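Shoe Trays and Where They Go: Keeping Shaped Things in Order

Some things are easy to put away. A book has flat sides, so it slides onto a shelf next to other books. A brick sits on top of another brick. Other things have curves, rims and hollow parts, and they take more thought.

At the Nistside workroom there is a set of black trays shaped like shoes. This page looks at their shape, how to line them up on a table, and how to store them with everything else in the room.

What is a shoe-shaped tray?

Think of the inside of your shoe. Your foot rests on a part called the insole. Around the insole there are sides, which stop your foot from slipping off. The part that holds your toes is called the toe end. The part at the back is the heel.

A shoe-shaped tray has these parts too. The toe end is round. The middle is a shallow oval dip. A rim goes around the outside, and near the heel the rim gets taller along one side. When something has been made in this kind of shape all in one piece, we say it is "molded."
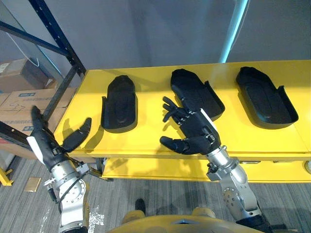
Three shoe-shaped trays in a row on the yellow table.

Why put them in a row?

A row makes it easy to check things. If every tray has its own space, you can look from one end to the other and see each one. If they are in a heap, one tray can hide under another.

Leave a gap between the trays. A gap gives your fingers room to get around the rim. It also keeps the trays from knocking into each other when you lift one.

The trays do not have to point in exactly the same direction. If you want a very neat row, turn all the toe ends toward the back of the table. Then look along the row from the side.

The color of the table helps too. Black shows up well on yellow. This is called contrast. A black tray on a black table would be harder to find, and so would a yellow tray on a yellow table. You can test this at home with a dark sock. Put it on a dark blanket, then on a light one, and see which sock you spot faster.

How to hold one

A flat plate can be picked up by its edge. A curved tray is different because one side is taller than the other. Find the end you want to hold and wrap your fingers around it. Put your thumb on the other side. Now your thumb and fingers are pressing toward each other, and that is what makes a grip.

Try turning the tray so it stands up, with one end in your hand and the other end at the top. From this position you can see the inside and the rim at the same time. Check for dust, crumbs or scratches. Wipe the inside with a soft cloth, starting in the middle and moving out to the rim. 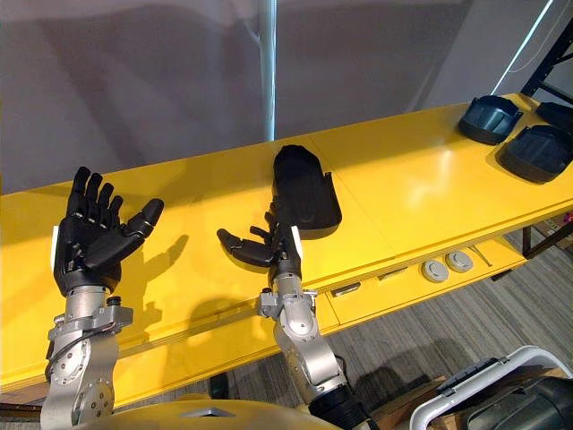
Vinh Bùi wrote to us that younger children find the taller side of the rim easiest to hold, and that it helps to let them practice with an old slipper first. Vinh also asked whether the trays can be stacked. They can, but only if all the toes face the same way. If you turn one around, its heel lands on the other tray's toe and the stack rocks. Keep stacks short.

Shelf, box or bin?

Once the trays are clean, they need a place. Here are some questions to ask about anything you put away.

Will it roll? Balls and round jars can roll, so they need a container or a shelf with an edge. Flat discs are safe when they lie on their flat side.

Is it small? Small things go together on one shelf with others of the same kind. Blocks go with blocks. Discs go with discs. Tools get their own spot, with the handles where you can reach them.

Will you need it soon? If you will, keep it out on a board. A board works like a big serving tray. You can rest one across the top of a storage bin and set things on it side by side. Make sure the board lies flat and reaches past both edges of the bin, or it may tip.

Is it heavy? Heavy things belong low down, so that nobody has to lift them over their head.
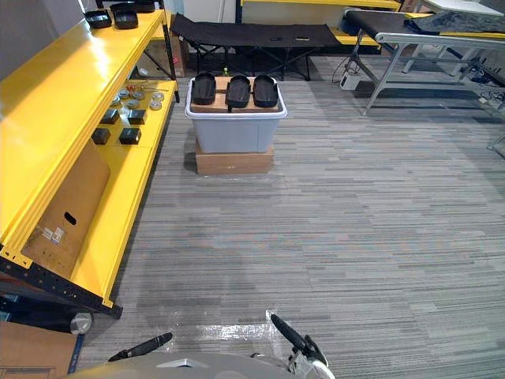
Yellow shelves on the left, and three black trays lined up on a board on top of the bin.

Try it yourself

Ask a grown-up for three old shoes or slippers. Line them up on a table with the toes pointing away from you. Leave a gap as wide as your hand between them. Then move the same shoes onto a tray or a large book. Do you still have room for the gaps? If not, turn the shoes a little until they fit without touching.

Words to know

Contrast: a big difference between two colors that makes things easy to see.
Heel: the back end of a foot or shoe.
Insole: the part inside a shoe that your foot rests on.
Rim: the raised edge around something.

Page checked by Amrit Lemieux, 21/01/2025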